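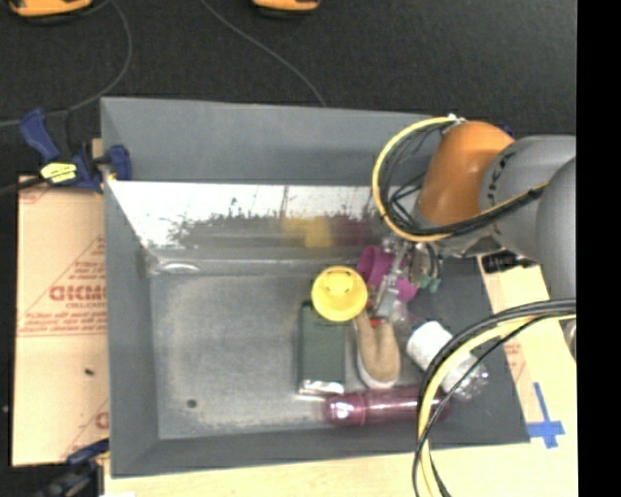
Mixed clutter, grey bin, arm in from the right.

16/10/2023

Reran the Covurel grasp ranker with the depth term dropped, 112 attempts. The yellow cup still scores highest. The clear plastic near the tan shoe-like item gets almost no candidates, same as in August. Training set is now 3458 grasps, up 1000 on the Dramine split.

Cable bundle crosses the front right of the bin, so I masked that area before scoring. Witkowska baseline tomorrow, 6 seeds, same clutter rules.

Filed under: Lab diary, Grasping
2 comments | 6 shares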